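4. Setting up the Deda for a multi-pitch route

Do this at home the night before. The Deda handheld takes over an hour to load a full map tile, and there is no signal past Cirnotstead.

1. Charge the unit until the light stays green.
2. Hold the side key and choose Routes, then New.
3. Enter the start height. For the Tevbridge car park this is 118 metres.
4. Enter the summit height, for example 1,563 metres.
5. Set the retreat alarm. We suggest a time no later than 2 pm in September.

Note: the unit stores up to 2,000 track points. When it is full, the oldest points are overwritten without a warning. Copy off any track you want to keep. 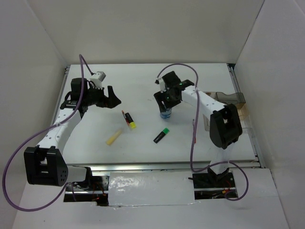
Edileuza Lopes

4.1 Fitting the unit to your harness

1. Clip the Peltonen lanyard to a gear loop on the side you do not belay from.
2. Pass the free end through the slot in the case and screw the gate shut.
3. Check that the unit hangs clear of your knee when you step high.

Caution: the lanyard is not rated for body weight. Never clip it to the belay loop or use it as part of an anchor.

4.2 Checking the height reading

Stand still at a known point and wait for the number to settle. If it is wrong, choose Height, then Correct, and type in the figure from the map. Repeat at the foot of the first pitch, as a change in the weather will shift the reading.

If the screen shows code 116, the pressure port is blocked. See section 7.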